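Why does the washing machine have a round window?

I used to sit on the kitchen floor and watch our washing go round like it was telly. My gran's old machine opened at the top, so you couldn't see a thing, and I thought that was very unfair!

Ours opens at the front. The door is a big glass bowl that bulges inwards, and it isn't only for nosy people like me. The bulge pokes into the drum and helps keep your socks away from the rubbery ring round the opening. That ring is called a gasket (good word, say it out loud) and when the door shuts, the glass squashes against it so the water can't get out.

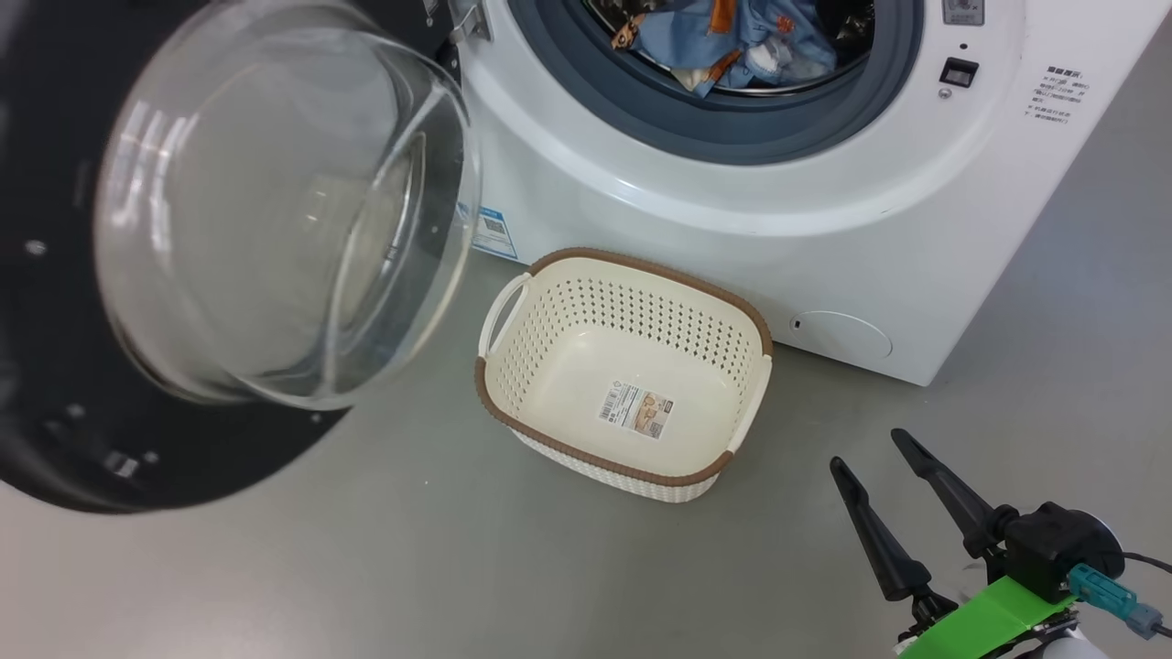

Now, the drum. It's full of little holes, so water can get in and out. First it turns slowly and your clothes climb up the side and flop back down, splosh, over and over, which knocks the dirt loose. Then comes the spin, my favourite bit – the clothes get pressed flat against the drum and the water flies out through the holes.

Want to help on wash day? Check every pocket. I once washed a whole packet of tissues and was picking white fluff off my jumper until July. And never climb inside, or let the cat.

Maribel Arango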